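Looking After a Timber Table Top
Tips for the home, updated 18 August 2018
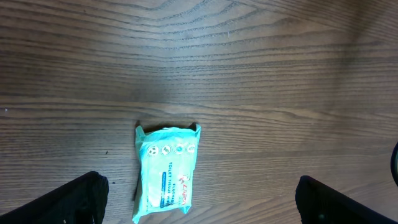 Lacey Dobson wrote to me that she has cleaned her dining table with dish detergent for years and now it feels sticky in summer, and is it ruined or can it be saved? I think it can be saved, Lacey. The stickiness is very often old detergent and old polish together, and the finish under it can be still good.

First, find out what finish you have. Put one drop of water in a place where no one looks, for example near the leg. Wait 10 minutes. If the drop sits round on top, the table is sealed with lacquer or varnish. If the wood becomes darker, it is oiled or waxed and you must be more gentle.

For a sealed table I mix 500 ml of lukewarm water with a very small squeeze of mild soap. Wring the cloth hard, until it does not drip. Wipe along the grain, never in circles, then wipe again with plain water and dry with an old tea towel. For a sticky table you may need to repeat this 3 times, with one day of rest between.

For an oiled table, use a cloth which is only damp. When the colour looks tired, rub in a thin coat of furniture oil, leave it as long as the tin says, and take off all the extra. Oily rags can heat up by themselves and catch fire, so lay them flat outside to dry before they go in the rubbish.

White rings from cups: these are moisture in the finish. Put a dry cotton cloth over the ring and press with a warm iron, no steam, for a few seconds only. Lift and look, then do it again if needed. My neighbour Yaqin Dai prefers a little mayonnaise left overnight. I tried it and it was slower, but it worked on almost all of the marks.

Black rings are a different matter. The water has gone into the wood itself, and usually you have to sand it.

Please do not use vinegar on wax, and keep methylated spirits away from every kind of finish. Felt pads under vases and bowls cost very little. I change mine every 6 months, when the grey dust starts to show around the edges.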